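The goalkeeper coach of Brurnby speaks slowly and thinks before each answer. We met him at the training ground at nine in the morning, one hour before his three goalkeepers arrived. He has been with the club since March, after four seasons at Jarano.

"When I came, the first keeper was kicking everything long," he says. "We looked at the matches and he lost the ball very often. I told him, you have good feet, why do you throw them away?"

The change was not easy. In the home match against Moschos, a short pass in the 79th minute was cut out and Brurnby lost 1-0. The supporters were angry, and some of them asked for the second keeper to play.

"I took the blame for this goal, and I still take it," the coach says. "The pass was my idea. The next day we watched it together one time only, and then we went outside to train."

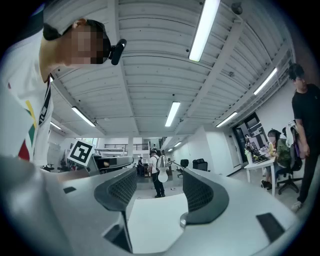
His sessions last 80 minutes, and the first part is always with the hands. He does not like that young keepers learn to pass before they learn to catch. At Jarano he had a boy of 17 who could hit a teammate from 60 meters but dropped simple crosses.

"Catching is still the job," he says. "If you punch a ball that you can catch, you give the other team a second chance. I repeat this every morning and they are tired of me."

Brurnby plays away at Cloltach next, on a small field where the wind comes from behind one goal. The coach asked to train there the evening before, but the request was refused. He does not want to complain about it.

He has also not decided who will start. Both keepers have asked him, and both got the same answer, that they will know after lunch on the day of the match.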